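Garage & Yard > Outdoor Jobs > Steps and Paths

Getting a loaded cart up steps that have a ramp in the middle

I do all my plant shopping with a folding cart, and the garden center I like best (Nuvositz, worth the trip just for the herb tables) is on the far side of a footbridge. So I have hauled potting mix, clay pots and one very unhappy lemon tree over stone steps more times than I'd like to admit, and I've picked up a few habits along the way!

First, load low. Bags of soil go flat on the bottom, pots on top of those, anything leafy last. I used to stand the bags on end to save room and the whole thing wanted to tip over backward as soon as the wheels hit the slope. Now I run one strap around the lot, front to back, and tuck the loose end in so it can't get under a wheel.

Second, look for the ramp before you start bumping up the stairs. Lots of stone bridges and park steps have a strip down the middle with stairs on both sides, and plenty of people never think to use it for a cart. Some of them have grooves cut in part of the surface. I walk on the grooved part whenever I can and let the wheels have the smoother bit.
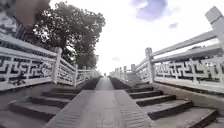

Going up, I pull. Cart behind me, both hands on the handle, short steps, and I lean into it a little. Going down, I turn around so the cart is still on the uphill side and I'm below it, walking forward and holding it back. If it's really heavy I make two trips (I know, I know, but I've chased a rolling bag of compost once and that was plenty).

Check your wheels, too. My old cart had hard little plastic ones that skated on anything damp. The Carnia one I have now has fatter rubber wheels, and I wipe the grit off them with a rag when I get home. A drop of oil on each axle in March and I don't think about it again until the following year.

If you've got steps and a ramp in your own yard, sweep the ramp more often than the steps. Leaves collect along the edges and go slimy, and the grooves fill up with dirt so they stop gripping. A stiff brush and a bucket of warm water with a squirt of dish soap does mine in 10 minutes. Brush along the grooves, rinse from the top, and keep everybody off until it dries.

Shared 600 times | 3 comments

mossy_bucket
The strap tip saved my geraniums. I was using string, ha.

Kong
Does going down with the cart above you feel safe? I always let mine go first and hang on.

backporch22
An old toothbrush is great for the corners where the brush won't reach. Takes forever though.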